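Can a robot learn to do the dishes by watching you?

Hi again, Friday people! Last time I promised I'd write about Zumel, and about a million of you (okay, my cousin and two of her friends) asked when it was coming. So let's go.

Zumel is a kit. You don't get a robot in the box, which I was a bit sad about at first. You get a headband with a little camera on the front, a charging cable, a booklet of chores and a card with a code on it. You put the headband on, you do a chore, and the camera records what your hands are doing. The recordings then go off to help teach robots how to use their hands. It comes from a company called Brevora, and a family can borrow one for a month. I had mine for most of June.

Why do robots need to watch us?

Think about how you learned to tie your shoes. Somebody showed you, then you tried, then you got it wrong, then you tried again. Robots are kind of like that, except they need to be shown way more times than you did. One video of one person folding one shirt doesn't help much. What if the next shirt is bigger? What if it's inside out?

So the robot's computer looks at lots and lots of videos and hunts for patterns. Where do the fingers go first? Which hand holds still and which hand moves? Aishwarya Panicker, who answers questions from kids for Zumel, told me their kitchen and cleaning collection had 3,493 clips in it when I started and 3,781 when I sent the kit back. I was hoping all the new ones were mine. They were not. I made 40.

What's it like to wear?

A little sweaty! The headband is soft but it slides down if you have slippery hair like me, and then the camera looks at your toes. You have to point your whole head at your hands, so you feel like an owl. After a few chores I stopped noticing.

The booklet is the best part. Each page has one chore and tells you what to get out, but it doesn't tell you how to do it. They want you to do it your own way. If you're left-handed, great, robots need to see that too.

Chores to try first

1. Sorting socks. Dump them in a pile and match them up. Stripy ones are easy and plain gray ones are the worst.

2. Setting the table. Go slowly with the glasses. My brother tried to race me and his clip was mostly a blur.

3. Washing bottles and cups. Put some water in a basin on the floor, crouch down and wash things by hand. If it's a spray bottle, get a grown-up to check it's safe and take the trigger top off first (the long thin tube comes out with it). See how the two hands have different jobs? One is holding the bottle up straight while the other tips the cup over in the water. You do stuff like that all the time without thinking, and a robot has to learn it. Water is extra tricky for a robot's camera too, because it's see-through and it shines. 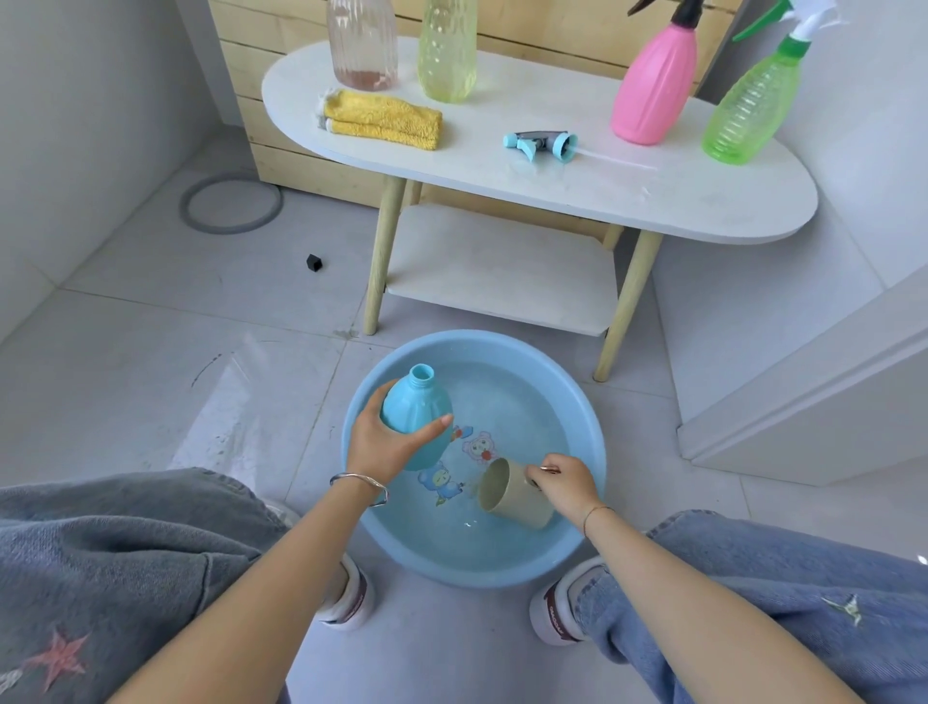

4. Packing a school bag. Big books first, then lunch on top. Don't squash the banana.

So, is it any good?

I think so, mostly. The charging cable is too short and the app logged me out four times. Also, ask before you record anyone else in your house. The booklet says so on page one, and my grandma did not want to be in a robot movie.

My friend Tin-yau Hung borrowed one at the Arkville library after me, and he says the plant-watering page is the most fun. I never got to that one!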